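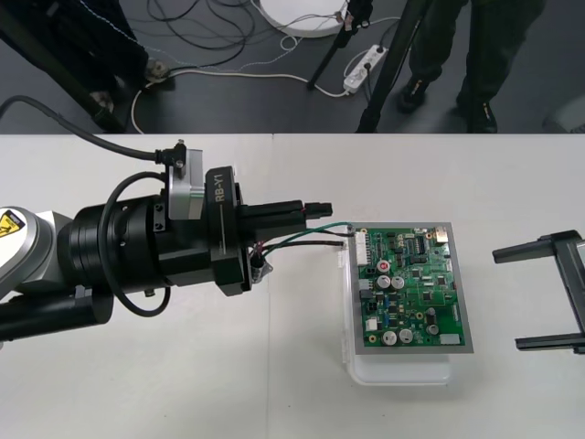

Review: Mosska, the two-arm learning kit from Vadetti

Short version first. Buy it if you already have two arms and a board job that bores people. Skip it if you want something that works by Monday.

Been running Mosska since September. It's a training method more than a product – you get the software, a thin manual, and a license for one bench. You bring the arms. You steer them through the job by hand a bunch of times, it trains overnight, it tries the job itself. Nothing new so far. The part you pay for is what they call the Nel step. Each arm guesses what the other one is going to do next, and slows down when the guess is bad. That's pretty much the whole idea. The paper behind it is nine pages and readable, go read it before you spend money.

Our job: circuit boards with wiring. Take hold of the board, deal with the connector, let go without yanking anything. Sounds like nothing. Wires are awful though. They bend a different way every time, and a policy that learned one bend will happily poke at the place where the wire used to be.

Numbers. We recorded 1,531 demos over the fall. Trained the plain version and the Nel version on the same set, same seeds. Then 2,460 test runs, split evenly. Plain version failed 39 percent of the time. Nel version failed 20. So close to half the failures gone, which is less than the brochure says but more than I expected, and I was not in a generous mood that week.

What got better: the arms stopped fighting. With the plain version you'd get one side pulling while the other was still gripping, and the board would twist. Almost never see that now. Handoffs are slower but they land.

What didnt get better: anything to do with seeing the wire. If a dark cable crosses in front of a dark finger the thing is lost, Nel or no Nel. It waits. Then it waits some more. We set a timeout and counted those as failures, so they're in the numbers above.

Also tried it with the demo set cut in half. Gap between the two versions nearly vanished. So you need the data. Vadetti doesn't say this anywhere I could find and they should.

Setup is a pain. Two days for us. Calibration tool crashes if you rename a joint, and the error message is just a line number. Support answered fast, fair play, and Deming Long over there sent a patch the same afternoon. Manual still has the old screenshots tho.

Compared with Grirnen, which we had on loan last year: Grirnen is easier to install and has teh nicer screen. One arm at a time, basically. For a single-arm job I'd take Grirnen and save the money.

Gripes, quick:
– license tied to one machine, moving it means an email
– logs are huge, turn off the raw ones
– no way to throw out a single bad demo without rebuilding the set

Would I renew? Yes, for this bench. Wouldn't put it on a second one until they fix the demo editing. Four out of five, three and a half on a bad day.

Comments (3)

solderjoe: Did you shuffle plain and Nel runs or do them in blocks? We did blocks once and the gripper pads wore down halfway through, made the second method look terrible.

mk_bench: Same crash on rename here. Workaround is edit the config by hand and restart, dont use the menu.

Pruitt: half the demos and no gain is the most useful line in this. Can you post the split?

We use cookies to remember your settings and count visits. Accept all | Manage choices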